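# Dye and wash log, December

Cottons, second round. Carried on from the notes in the Movham binder.
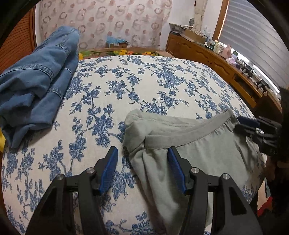
**Yatziri Ledesma**, textile conservation assistant, Godton workshop

Started at 8:15 with the indigo swatches. The vat had dropped overnight, so I brought it back up slowly and left the lid on until the surface cleared. Dipped swatches 99 and 100 together, same cloth, same scour. 99 got one long dip, 100 got three short ones with airing between. 100 came out darker and more even. 99 has a pale band near the clip, my fault for letting it fold.

Crocking test on both, dry and then damp. Dry rub is fine. Damp rub leaves blue on the white cloth with 99, less with 100. Emiliano thinks the long dip lets loose pigment sit on the surface. He wants them rinsed again in plain water before we blame the vat. Rinse is going now.

Looked up the old recipe card from 1994. It calls for a vinegar rinse at the end and gives no amount. Dulce remembers using a splash per bucket. I would like a measured figure before anyone does this on a client piece. Left a note on the card.

Printed cotton, job 908 (Montserrat's quilt backing): spot tested the blue and the brown on a seam allowance. Blue held. Brown bled a little into the blotter after ten minutes, so no full bath. Surface cleaning only, low suction through the screen, and I'll talk to Tiburcio about a local treatment for the stain at the hem.

Supplies: blotter is down to the last pack. pH strips are fine. The Petchrat detergent sample is still unopened. Try it on scrap first, with the usual one as control.

4:40, rinse water on 99 still tinted. Changed it and left both swatches soaking. Check first thing, then repeat the damp rub.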